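Visit report: open day at the Trotarach river terminal

I work in a small travel office and we sell river cruises to perhaps the most careful customers in the world. They ask me where exactly the coach will stop, and how many steps there are to the ship. So when the terminal at Trotarach invited agents to an open day, I asked my manager for the train ticket and she said yes.

The day started at the main gate, where we received a badge and a map. The map was from before the rebuilding, so the luggage hall was on the wrong side. After some minutes we found the others inside with coffee.

The new luggage hall is operated by Seneviratne, the same company which makes the coach transfers from the airport. They told us that on a full changeover day 3,412 bags pass through the hall. Each bag gets a label with the cabin number at the coach door, and the passenger does not see it again until it stands before the cabin. If the label is lost, the bag goes to a desk at the end of the hall and the passenger must come personally with the passport. I would like to see this in our documents, because at present we only write "luggage is delivered to your cabin".

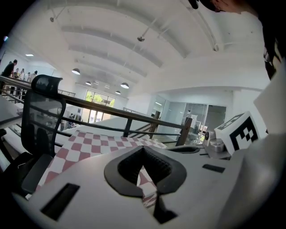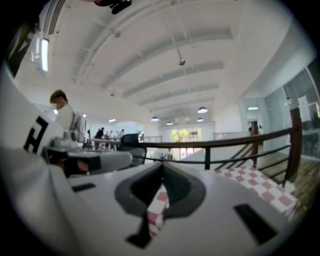

Trotarach, Feb 21, 2025

After the hall we walked to the pier. It has 3 berths in use, and a fourth will be opened in September. When the river is high, two ships lie side by side and the passengers of the outer ship walk through the lobby of the inner one. I knew this already, but I did not know that the terminal decides the order only on the evening before. We can therefore not promise a customer the inner place, even if he asks very politely.

We were also allowed on board the Plernico, which was in her winter berth. She takes 322 passengers, which is a lot for this river. The cabins on the lowest deck have a window high in the wall that does not open. The beds can be separated, but only if the request arrives before the cabin list is closed. The lift goes between the two middle decks and not up to the sun deck. Our brochure says "lift on board", and I have made a note to correct it.

In the afternoon there was a presentation of Bidbridge, the system in which passengers offer a price for a better cabin. The offer can be changed until 4 days before departure. After this it is binding and the card is charged if the offer is accepted. Two persons who travel together must make one offer for the cabin. I asked what happens with bookings made through an agent, and the answer was that the passenger gets the e-mail directly and we get a copy. I am not very happy about it, as my customers will telephone me in any case.

Lunch was soup and bread in the staff canteen, and it was good. The walk back to the railway station has no pavement on the last part, so with suitcases I would recommend a taxi.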